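Ticket: Table-clearing cell, Purkari site
Status: Open, awaiting site reply
Raised by: Lwazi Visser, Operations Support
Opened: 18 July 2018
Priority: Medium

Summary
Clearing staff at Purkari report that the work instruction for the simulated cell no longer matches their duties. Under the Stosham procedure, an attendant sorted items by hand. The attendant now reviews the planned moves in simulation and approves them before release to the floor.
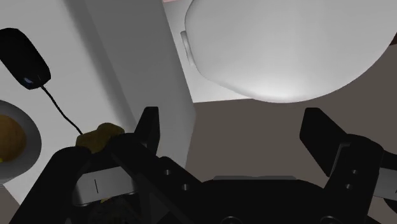
Entry 1
Staff on the late shift stated that they are held responsible for rejected picks but have no authority to change the pick order. Of 25 requests for a change since April, 14 were returned without comment. The site has been asked to supply the approval records.

Entry 2
Edit rights were granted to shift leads on the test system. Attendants retain view and approve rights only. Khaemba has been asked to confirm that the change does not affect job grades.
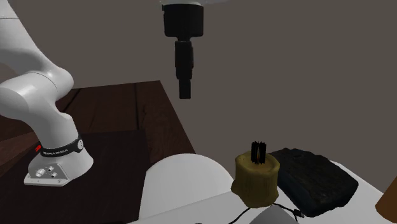
Entry 3
Shift leads requested paid training time before the new rights take effect. Colmont has quoted for one session per shift. Until training is complete, pick order changes are to be sent to this desk with the shift and the run number.

Next action: Purkari to return signed training list.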